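Newsletter > August > Around the House

The Great T-Shirt Fold-Along

Print this item | E-mail this item

What a response! When we put a little note in the last issue asking how you all fold your T-shirts, we figured we'd hear from a handful of people and fill a corner of the page. We got 112 replies. They came by e-mail, on postcards, on the back of a grocery receipt, and one arrived as a set of very careful pencil drawings with arrows (we loved that one, thank you, it's taped up over the desk). So the corner of the page has grown into a whole item, and I'm delighted about it, because it turns out I have been storing my shirts badly for most of my adult life.

Let's start with where you fold. The bed won by a mile. A few of you swear by the kitchen table, and the Asby readers seem to be very loyal to the ironing board, but for most people it's the bed, with the clean pile at one side and the finished stack at the other. I'm a bed folder too. It's the right height if you're kneeling, a bit low if you're standing, and there's room to spread a shirt all the way out, sleeves and everything, before you do a single thing to it. And that spreading-out turned up in letter after letter! So many of you wrote that the fold itself hardly matters if the shirt goes down crooked.

Get the neckline pointing straight away from you, pull the sleeves out to the sides, run your palms down the front from the shoulders to the hem, and only then start. A blanket with some texture to it helps more than a slippery bedspread, by the way. The shirt grips a little and stays where you put it. I tried both, on the same afternoon, and the slippery one had me chasing a sleeve halfway to the pillows.

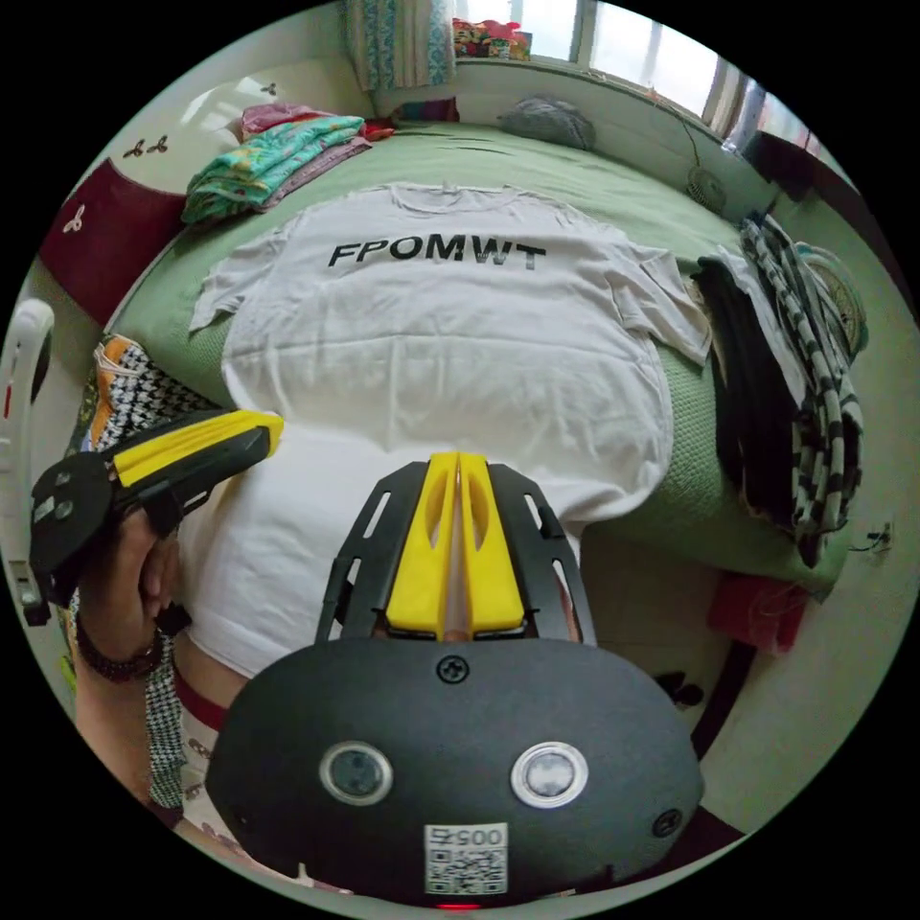
Laid out flat, face up: white tee on a green blanket, dark clothes in a pile at the side.

Now, face up or face down? This was the closest thing we had to an argument. Face-down folders like that the print ends up on the outside of the finished bundle without any flipping. Face-up folders (I'm one, though I'm wavering) like to see what they're doing, and big chest lettering makes a handy guide, since you can fold each side in by the same number of letters and come out even. If you fold face up, turn the bundle over at the end or give it one last tuck so the lettering shows. Plain shirts, do as you please.

The most popular fold by far is the one a reader in Prydderch calls the letter fold, and it's the one I've switched to. Bring one side in toward the middle, lay the sleeve back on itself so it doesn't poke out, do the same on the other side, and you've got a long strip. Fold the hem up to just short of the neckline, then fold in thirds. If it stands up by itself on its edge, you've done it right! Mine flopped over for the first dozen or so and then something clicked.

Forty of you wrote in to say you roll. Rollers are a cheerful bunch and they have a good case for suitcases and for gym shirts, but I've had trouble keeping rolls tidy in a drawer. They come undone the minute I pull out the one underneath. One tip I haven't tried yet is to turn the bottom few inches of the hem inside out before you roll, then tuck the whole roll into that cuff. Several people say it holds through a cross-country trip.

Standing shirts on edge in the drawer instead of stacking them has been my favorite discovery of the whole thing. I got 12 into a drawer that used to jam at nine, and I can see every one of them. I found a striped shirt I thought I'd left at the lake two summers ago!

A few odds and ends from the mailbag. Fold while the shirts are fresh off the line or out of the dryer, before the creases set. Keep whites and darks in separate piles if you have the patience, it makes putting away much quicker. Thick cotton likes fewer folds. Children are better at this than you'd think if you let them have their own pile and don't go back and redo it (guilty).

The Skistetell group is planning a folding hour at the Govier reading room, starting at 10 in the morning, and you're welcome to bring a basket of your own and do your laundry pile in company. There'll be long tables and coffee. I'll be there with the sheets, because the next question is fitted sheets, and I need all the help I can get. Send your methods in, drawings very welcome.

Print this item | E-mail this item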